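Wachstuch, beschichtete Baumwolle und der Rest

Der letzte Eintrag über Tischbelag ist fast ein Jahr alt, und die Einkaufsliste darin stimmt nicht mehr. Curkik hat die schwere Qualität aus dem Programm genommen, Skedivach führt dafür jetzt eine Meterware mit Vliesrücken. Zeit für einen neuen Stand.

Zur Begriffsklärung, weil im Handel alles durcheinandergeht: Wachstuch im alten Sinn ist Gewebe mit Leinölfirnis und wird kaum noch verkauft. Was so heißt, ist meist PVC auf einem Träger aus Polyester oder Baumwolle. Beschichtete Baumwolle ist ein gewebter Stoff mit einer dünnen Schicht aus Acryl oder Polyurethan. Sie fällt weicher, lässt sich säumen und knickt nicht so schnell. Dafür ist sie an der Schnittkante offen, und dort zieht Wasser ein.

Ich habe im Januar vier Stücke zugeschnitten und seitdem im Wechsel benutzt: Skedivach mit Vlies, Killent in der mittleren Stärke, Cullinane beschichtet und einen alten Rest Curkik als Vergleich. Jedes Stück lag 28 Tage auf dem Küchentisch. Gewischt wurde abends mit einem feuchten Mikrofasertuch und einem Tropfen Spülmittel, ohne Scheuermilch.

Knickfalten sind das erste Problem. Meterware kommt gefaltet oder auf Rolle, und der Aufpreis für die Rolle lohnt sich. Das gefaltet gelieferte Killent zeigte nach 5 Tagen noch jede Kante. Mit dem Föhn auf niedriger Stufe von der Rückseite gehen sie heraus, Bügeleisen nur bei beschichteter Baumwolle und nur mit Zwischentuch. PVC nimmt den Glanz des Bügeleisens an und behält ihn.

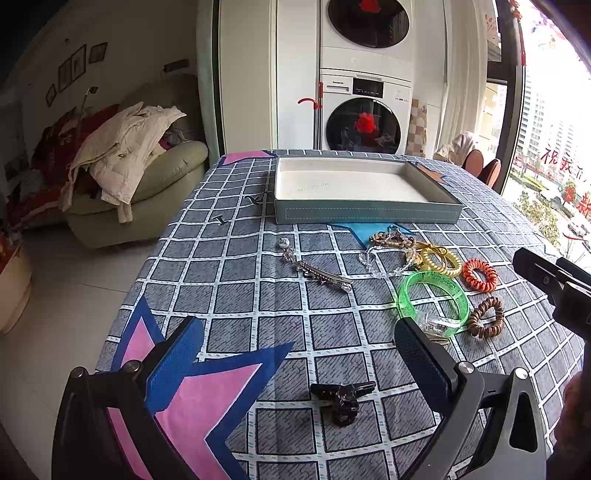

Zweites Problem ist der Überhang. Ich rechne inzwischen mit 21 cm pro Seite. Weniger sieht nach Notlösung aus, mehr liegt auf den Oberschenkeln und zieht beim Aufstehen mit. Für meinen ausgezogenen Tisch ergibt das 268 cm Länge, bei Rapportmustern kommt der Versatz dazu. Große Motive sollte man vor dem Schnitt auslegen und mitteln, kleine Karos verzeihen einen schiefen Anfang nicht, dort lieber am Gitter entlang schneiden als an der Webkante. Die Webkante läuft bei bedruckter Ware selten parallel zum Druck.

Flecken: Kurkuma bleibt auf allem, was hell ist. Auf Cullinane war der Rand nach drei Wochen am Fenster ausgeblichen, auf Killent ist er noch da. Rote Bete und Kaffee gingen überall weg, solange am selben Abend gewischt wurde. Kugelschreiber wandert in PVC ein und wird mit der Zeit breiter. Alkohol hilft frisch, greift auf Dauer aber die Oberfläche an. Druckfarbe von Zeitungen und Prospekten verhält sich ähnlich, nur langsamer.

Hitze: Tassen sind unkritisch, Töpfe nicht. Der Vliesrücken von Skedivach puffert etwas, ersetzt aber keinen Untersetzer. Auf lackierten Tischen kommt hinzu, dass Weichmacher aus dem PVC in den Lack übergehen können — mein Nachttisch hat davon eine matte Stelle. Ein Molton darunter verhindert das und dämpft nebenbei das Geschirr.

Zwischenstand: Für den Alltag bleibt Skedivach liegen, für Besuch Cullinane, gesäumt mit Schrägband. Killent ist brauchbar, wenn man die Rolle bekommt. Curkik liegt jetzt im Keller unter den Farbdosen.

Offen ist noch die Frage der Kantenversiegelung. Nahtband habe ich bestellt, Textilkleber ist da. Messwerte zur Wasseraufnahme folgen, sobald beide Proben durchgetrocknet sind.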